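Section 4: Laying Out the Small Parts

Read this section through once before you open the parts bag. The layout sheet and the blue parts are packed together in the inner sleeve of the Judia kit. Everything else in the box can stay where it is until Section 5.

4.1 Before you start

You will need:
The layout sheet (white, printed on one side)
The blue parts bag
A clear tabletop
A shallow tray or saucer
A soft, dry cloth

Choose a table with a flat top that doesn't rock. A dark surface is easier to work on than a pale one, and a plain background behind the table helps when you are hunting for a part that has rolled. Glass tops are not suitable. Allow 20 minutes for the first layout. Later ones go faster.

CAUTION: Small parts. Keep the bag and its contents away from children under 8 and from pets.

4.2 Preparing the sheet

1. Wipe the table with the cloth and let it dry.
2. Unfold the layout sheet and smooth the creases outward from the middle with your palm.
3. Place the sheet near the center of the table, printed side up. It does not have to be square to the table edge.
4. Find the outlines. They are printed lightly – tilt your head or move the lamp if you can't make them out.

Note: Do not go over the outlines in ink. Ink transfers to the parts and is hard to get off. A soft pencil is fine.

Note: Tape is optional. If you use it, use low-tack paper tape at two opposite corners only.

4.3 Setting out the parts

1. Open the bag over the tray, not over the sheet.
2. Check the parts for rough edges or leftover molding material. Rub off any loose bits with the cloth.
3. Move the parts to the sheet one at a time. Stand cylinders on end and lay discs flat with the hub facing up.
4. Leave a finger's width between neighboring parts so you can lift one without knocking the next.
5. Keep the outlined areas free for now. Parts go into them in Section 5.
6. Press down lightly on each flat part. If it rocks, turn it over and check the underside.

CAUTION: Do not slide parts across the sheet. Lift them. Sliding wears away the print and can tear the paper at a fold.

4.4 If something is missing or damaged

Look in the corners of the inner sleeve first, then in the fold of the sheet. If a part is still missing, write to Elba Henríquez at Skotport Parts Service and quote the kit number from the lid label. Replacement parts are sent free of charge for 12 months after purchase. Extra layout sheets can be ordered from the same address.

Do not use parts from the older Prumton kit as substitutes. They look much the same, but the hubs are a different size and will not seat properly.

4.5 Pausing the work

If you have to stop partway, leave the parts where they are and cover the whole sheet with an upturned box lid. Keep the table out of direct sun – the paper curls when it warms up, and cylinders standing near the edge may tip over. When you come back, check that everything is still upright before going on to Section 5.
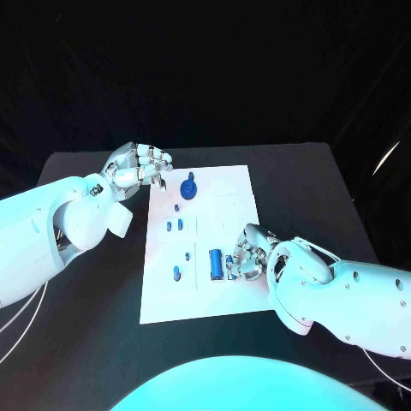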